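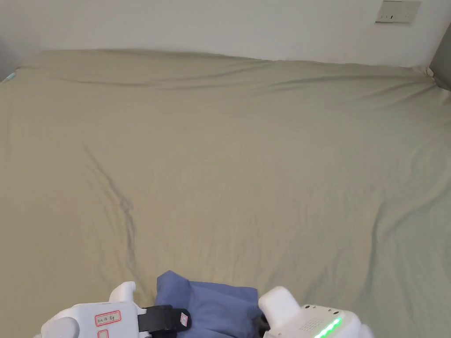
Does the Etora sector still fit at 1:1 once the second ring road goes in? Only with the east interchange at a smaller scale.

Jul 12, 2026. Map mod, build 7. Moved the Jikesix depot two tiles north — prefab now clears the river. Ramp at Bratora rebuilt, curve radius still too tight for double trailers. Node count for the sector is 1,105 after cleanup. AI traffic stalls at the Czerwiński exit, same as in the April build. Check lane priority before merging.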